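Consistency of Condition Wording in Online Listings for Football Programmes and Bound Volumes

Final project report, Information Management

1. Introduction

Sellers of second-hand sports material describe the state of an item in their own words. Trading cards have well-known grading schemes, and a card in a sealed case carries a grade that a buyer can look up. Match programmes, club handbooks and bound volumes mostly do not. The same crease may be called "light wear" by one seller and left out by another.

This project looks at the wording used in listings on the auction site Jivberg and asks whether it can be mapped onto a short fixed scale. It does not deal with forgery, postage or the legal position of the seller. Prices are used only as a check on the scale.

2. Material

Listings were saved during June from the "Football: Programmes and Books" section of the site. After duplicates and relisted items had been removed, 1,420 listings remained. Each was stored as one row with the title, the free-text description, the closing price, the number of bids and the seller's code. Seller names were not kept.

Most of the listings are for single programmes. The rest are handbooks, annuals and season sets that a previous owner has had bound in hard covers. Home programmes of Wekden Town form a large block because one seller was clearing a long run of them. Items with the word "signed" in the title were taken out before any analysis, as the signature usually decides the price whatever the state of the paper.

3. Method

3.1 Wording

The descriptions were changed to lower case and split into phrases at commas, full stops and dashes. Phrases with no bearing on condition, such as "from a smoke-free home" or "see my other items", were removed by hand-made rules. The phrases left were grouped under 14 headings, including rust at the staples, pencil marks, team changes written in, tears, folds, missing pages, spine damage and fading. A phrase could belong to more than one heading: "rusty staples with slight tear at centre" was entered under both rust and tears.

General words of praise were kept separately. "Very good", "superb for age" and "lovely copy" say little about any given fault, but they are common and it was thought they might affect bidding.

3.2 Scale

A scale of seven steps was drawn up, with step 1 for items that are incomplete and step 7 for items with no fault mentioned and at least one positive statement about the cover. Each heading was given a lowest and a highest step. Missing pages always place the item at step 1. Written team changes cannot place a programme below step 4 unless another fault is present.

Bound volumes needed their own treatment. Binding hides the staples, and often removes the original covers, so two of the headings used for single programmes have no meaning. For these items the headings for spine, boards and page edges were used instead. Sellers vary a good deal in what they call these parts. "Back", "backstrip" and "spine" were treated as equal, as were "boards", "covers" and "case", provided the listing made it clear that the volume was bound.
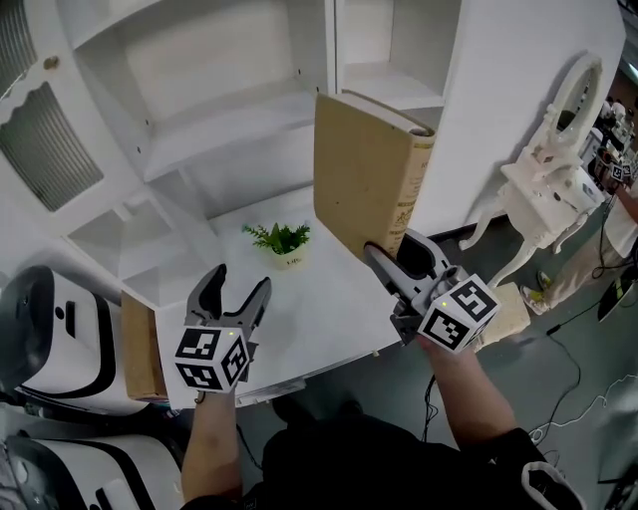 Figure 1. Hardcover book standing upright, plain light-brown cover, spine with faint darker decoration.

Page edges were the most difficult of the three. Words such as "foxed", "browned" and "toned" were used by different sellers for what may be the same thing. They were placed under one heading, and the step was set by the word that came before them ("slightly", "rather", "heavily"). Where there was no such word the middle step was used.

3.3 Checking

A sample of 50 listings was drawn at random and placed on the scale by two readers working apart. Both had the description only, without the seller's photographs or the closing price. The readers' steps were then compared with each other and with the step produced by the rules.

4. Results

The readers agreed with each other on most of the sample. Where they differed, the gap was usually one step, and it was nearly always in the middle of the scale. The rules did well at the two ends and less well between them. The main cause of error was a description that listed a fault and then played it down, for example "small tear to cover, does not detract". The rules counted the tear and ignored the rest. Both readers moved such items up.

Negative statements were a second source of error. "No writing" was at first entered under pencil marks. A rule for "no", "not" and "without" was added and the full set was run again. The results in this section are from the second run.

Single programmes showed the expected order in price, with higher steps closing higher within the same club and season. The Wekden Town block gave the clearest pattern, which is partly explained by its having one seller with steady habits of description. For programmes of Bornach Rovers the order was broken by a small number of cup ties, which sold well in any state.

Bound volumes showed no clear link between step and price. There were too few of them for each club to allow a fair test. It is also possible that buyers of bound sets care more about whether the season is complete than about the binding.

General praise had no visible effect on price once the step was taken into account.

5. Comparison with a dealer's scale

The printed catalogue of the dealer Kruger uses letters for condition and explains them on its inside cover. The letters were matched by hand to the project scale. The two agree on incomplete items and on items without faults. The catalogue treats written team changes more harshly, placing them with stains, and has no separate entry for rust. It gives no guidance on bound material, so section 3.2 could not be checked against it.

6. Limits

The data come from one site and one month. Items that failed to sell were not saved, so the lower steps may be under-represented. The photographs attached to listings were not used, and some sellers plainly rely on them and write next to nothing. Such listings fell to the middle step by default. A missing-value code would have been the better choice and should be used if the work is repeated.

7. Further work

The next task is to let the rules handle phrases that play down a fault. A short list of these could be built from the present data without much effort. A larger set of bound volumes is also needed, preferably from a source that states whether the original covers were bound in. The phrase lists and the table matching headings to steps are given in Appendix A, and the readers' marks in Appendix B.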